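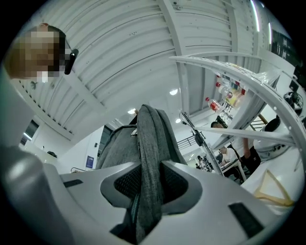
*Heathered gray fabric with a dark zipper seam.*

# How to catch up on a long fantasy series before the new season

Every September my messages fill up with the same question from friends and cousins: the new season of Drastelov is coming, they haven't watched since the siege, and where on earth do they start? I've done this catch-up four times now, twice on my own and twice with a living room full of people, and I've made most of the mistakes there are to make. So pour yourself something nice and let's work out a plan you can live with.

I'll use Drastelov as we go, because that's the one I know best, but the same steps will serve you for any big sprawling show with maps in the opening credits.

## Step 1: Add up the hours

Drastelov has 63 episodes so far. Most run close to an hour and the finales go longer (the third one is practically a movie, with an intermission's worth of horses). Write the episode count at the top of a sheet of paper, and under it write how many evenings you have before the premiere. Be strict with yourself here. Evenings when you get home at nine and still have to do the dishes don't count!

If you can manage two episodes a night on three nights a week, you'll be through the whole thing in eleven weeks. If that makes you want to lie down, go on to the next step, where we start cutting.

## Step 2: Choose your route

**The full rewatch.** Lovely if you have the time, and the only way to enjoy the slow friendship between the ferryman and Lady Ortner, which is spread thin over two seasons and never makes it into anybody's highlights list.

**The half rewatch.** Watch the first two episodes of each season, the last three, and anything with the Malletti brothers in it. My neighbor Karabo Sibiya did it this way last year and followed the new season perfectly well, apart from one wedding.

**The recap route.** Read a written summary of each season and then watch the most recent season in full. I used to be snooty about this one. Then I had a new baby in the house and did it myself, and I had a grand time.

Whichever you pick, watch the latest season complete. Writers nearly always pick up from small things in the last few episodes, and a summary will skip right over the ring being left on the windowsill.

## Step 3: Keep a names page

Take a notebook or the notes app on your phone and start one page for names. Each line needs the name, the family, where you last saw them, and whether they're alive. Mine looks like this:

- Drorkora (the river city, not a person, I got this wrong for a whole season)
- Old Malletti: alive, in the north, owes money to everyone
- Young Malletti: alive, engaged, doesn't know about the letter
- Lady Ortner: missing since the year 1608, by their calendar

Add to it while the credits roll. If you try to do it during the episode you'll miss the look that somebody gives somebody else across the banquet table, and then you'll have to rewind, and whoever is sitting next to you will sigh.

## Step 4: Watch with the subtitles on

The invented place names sound very much alike when they're being shouted over battle noise. Seeing them spelled out a few times fixes them in your head. You can turn the subtitles off again once you've settled in, though I never do.

## Step 5: Stay clear of spoilers

Mute the show's title and the main characters' names on whatever social apps you use. Most apps have a muted words setting, usually somewhere under privacy or content. Skip the comments under trailers, too. People who have read the books gather there, and they are very excited and can't help themselves.

If you're watching with friends, agree on one rule at the start about watching ahead. Ours is that you may, but you have to keep a straight face.

## Step 6: Leave a gap before the premiere

Try to finish three or four nights early. You'll want a rest from all the mud and candlelight, and you'll have some slack if a cold or a late shift eats up one of your evenings. I use the last free night to read through my names page and watch the trailer one more time.

## If you fall behind

Drop down a route. Go from the full rewatch to the half, or from the half to the recap, and carry on from the season you've reached. There's no need to go back for the episodes you skipped. Season two has a long stretch in the salt mines that you can leave out entirely, and I say that as someone who owns the salt mines poster.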